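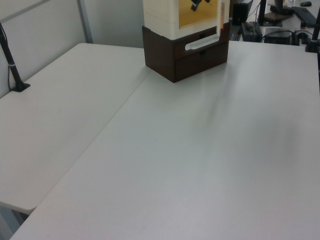
Do I need a drawer unit on my desk at all?
Most people need fewer drawers than they buy. If everything you use in a week fits in one pot and one tray, stop there. Drawers are where dead pens go.

Will two desks pushed together behave like one big one?
Up to a point. The tops may match in the catalogue, but there will still be a seam, and paper clips find it. Zelteck sells a joining strip for this. We tried it for 16 days and went back to the bare seam.

Are white tops as hard to keep clean as people claim?
They show everything, if that's what you mean. A damp cloth deals with most of it. The Fadard leaflet says its coating is good for 4,000 wipes – we would like to meet whoever did the wiping.

Is a shallow tray any better than a drawer?
For small things you pick up every day, we think so. You can see what's in it, and you can carry the lot to another desk. It won't stop you filling it with rubbish.
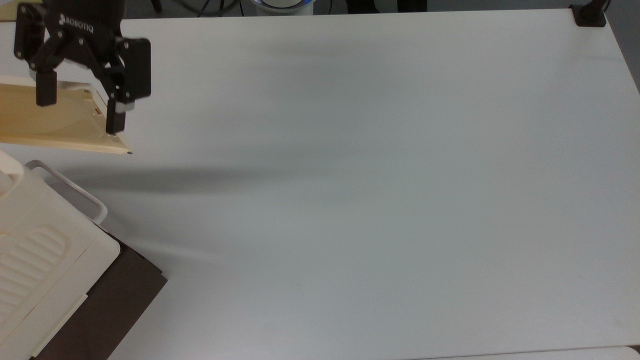 Beige plastic tray with a shallow round recess, held over a white tabletop.

Can I stack one box on top of another?
You can, if the lower one is the heavier of the two. Be wary of "stackable" on a label. The Senden boxes we bought in January carried the word and slid about all the same.

Is the dearer range worth it?
We doubt it. Çınar asks more than 600 for a full desk set, and half of that is dividers. Buy one piece, use it for a month, then decide about the rest.

Page last checked: Monday, November 24, 2025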